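**Cell rules for the bowl task, draft 2**

**zpasichnyk:** Draft 2 of the table rules is up. Main points:

- Clear the tabletop before each run
- Check finger screws every 80 cycles
- Cables tied so they can't reach the fingers
- No hands over the table with the arms powered 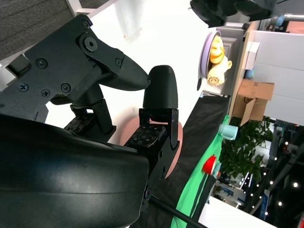
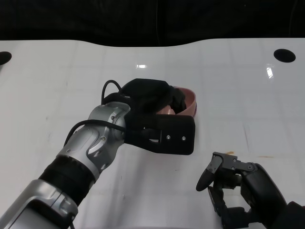
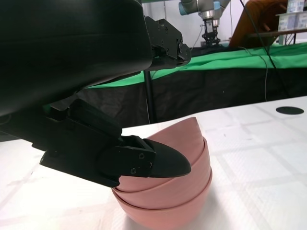
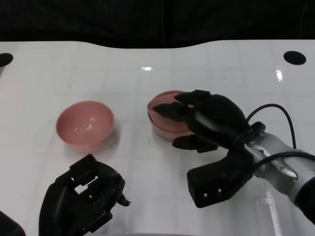 Bowl task. Second and fourth are the view over the table.

**boris_t:** 80 is too often. We ran 187 between checks at Plaler and found one soft screw.

**mtkachuk:** One is enough. Keep 80. I'd add wiping the table, there are marks in the second one.

**boris_t:** Fine on the wiping. Still against 80, it eats half a shift over 2000 cycles.

**zpasichnyk:** Then 80 for new fingers and 162 after the first month. The cable loop in the fourth is longer than I'd like, so that rule stays.

**mtkachuk:** OK with me. Yaryna has to sign it too.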